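보도자료
배포일: 2021년 11월 26일
배포: Bundeck 설비기획팀

Bundeck, 양팔 로봇 조립 셀 도입 예산 편성 보류… “견적서보다 시험 기록이 먼저”
소형 기어 조립 공정 자동화, 1대 시험 도입 후 3월에 재검토하기로

산업용 감속 부품을 생산하는 Bundeck은 소형 기어 조립 공정에 양팔 로봇 셀 6대를 한꺼번에 들이려던 당초 계획을 보류하고, 내년 설비 예산에 시험용 1대만 반영한다고 밝혔다. 나머지 5대분의 예산은 집행하지 않고 예비 항목으로 돌린다.

이번 결정은 공급 후보사인 Skollalholm과 Laseo가 제출한 제안서를 설비기획팀이 31일에 걸쳐 검토한 결과다. 두 회사의 제안서는 모두 투자금 회수 기간을 앞세웠으나, 계산에 쓰인 가동률은 100%였다. Bundeck의 기존 라인 가운데 그런 가동률을 기록한 설비는 한 대도 없다.

설비기획팀을 맡고 있는 Khoa Triệu 팀장은 “로봇이 기어를 집을 수 있다는 것은 우리도 안다. 우리가 물은 것은 야간조가 끝날 무렵에도 같은 자리에 같은 힘으로 내려놓느냐였는데, 그 질문에 숫자로 답한 회사가 없었다”고 말했다. 그는 “시연 영상은 잘된 회차만 골라 보여 줄 수 있다. 실패한 회차를 포함한 전체 기록을 요청했더니 한 곳은 요약본을 보냈고, 다른 한 곳은 아직 회신이 없다”고 덧붙였다.

검토 대상이 된 작업은 원판 위에 평기어를 배치하고 핀에 맞춰 끼우는 공정이다. 사람 손으로는 단순한 일에 속하지만, 축과 구멍이 조금만 어긋나도 기어가 걸리고 이가 맞물리지 않으면 처음부터 다시 해야 한다. 제안서에는 이 재작업 시간이 별도 항목으로 잡혀 있지 않았다. 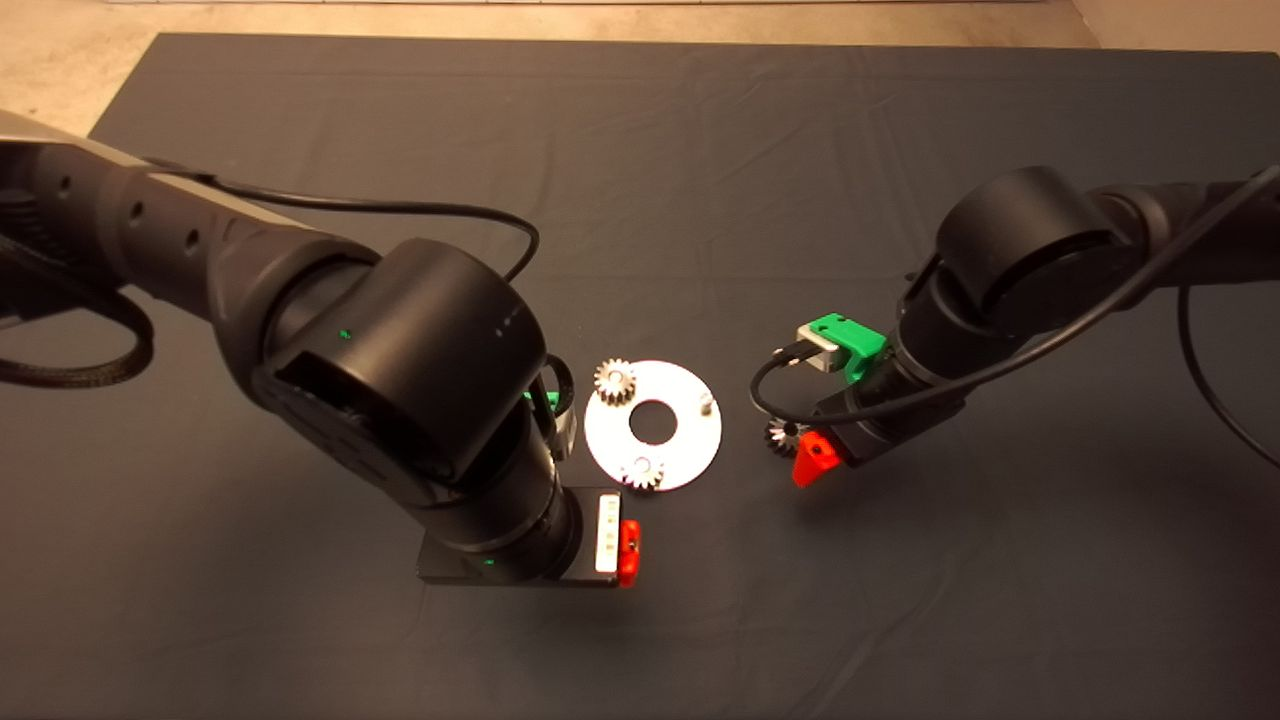 설비기획팀이 특히 문제로 본 것은 견적 범위다. 로봇팔과 그리퍼 가격은 상세히 적혀 있었던 반면 그리퍼 핑거 교체품, 브래킷 가공, 케이블 정리와 교체, 작업대 고정, 안전 점검에 드는 비용은 ‘현장 협의’로 처리되어 있었다. Bundeck이 이 항목들을 자체 단가로 다시 산정한 결과 셀 1대의 도입 비용은 최초 견적보다 38% 높아졌다. 여기에는 작업자 교육과 품종 변경에 따른 재설정 시간이 들어 있지 않다.

팔이 두 개여야 하는지도 결론이 나지 않았다. 한 팔이 부품을 잡고 있는 동안 다른 팔이 다음 동작을 준비한다는 것이 공급사의 설명이지만, 두 팔의 작업 영역이 겹치는 구간에서는 한쪽이 기다려야 한다. 대기 시간이 길면 한 팔 로봇에 전용 지그를 붙이는 편이 싸게 먹힐 수 있다. Bundeck은 시험 기간에 두 방식을 같은 부품으로 비교할 예정이다.

시험용 셀은 구매가 아닌 임차 조건으로 들여온다. 시험 운영과 기록은 외부 설비 진단업체 Cao가 맡으며, 공급사 기술자가 개입한 시간도 운영 비용에 넣어 집계한다. 공급사가 현장에서 프로그램을 수정한 경우에는 수정 전과 후의 결과를 나누어 적는다.

기록 항목은 다음과 같다.
- 기어 1개당 조립 시간과 재시도 횟수
- 낙하, 걸림, 이 손상 발생 건수
- 사람이 셀을 멈추거나 직접 부품을 바로잡은 시간
- 소모품 교체 주기와 실제 구매 단가
- 품종을 바꿀 때 다시 가동하기까지 걸린 시간

Bundeck은 3월에 시험 결과를 놓고 추가 도입 여부를 다시 정한다. 합격 기준은 시험 시작 전에 양측이 서명한 문서로 확정하며, 시험 도중에는 바꾸지 않는다. 기준에 미치지 못하면 임차 계약을 연장하지 않고 셀을 반납한다.

현재 조립 공정을 담당하는 인력의 배치는 시험 기간에 변동이 없다. 일부 제안서에 담긴 인건비 절감액은 이번 예산안에 반영하지 않았다. Triệu 팀장은 “절감액을 먼저 적어 놓고 설비를 사면 나중에 숫자를 맞추느라 현장이 고생한다”며 “지난번 자동 포장기 때 이미 해 본 일”이라고 말했다.

시험에 참여하려는 다른 공급사는 실패 회차를 포함한 연속 운전 기록과 전체 항목 견적서를 함께 제출해야 한다. 견적서에 ‘현장 협의’ 또는 ‘별도’로 표기된 항목이 있으면 접수하지 않는다.

문의: Bundeck 설비기획팀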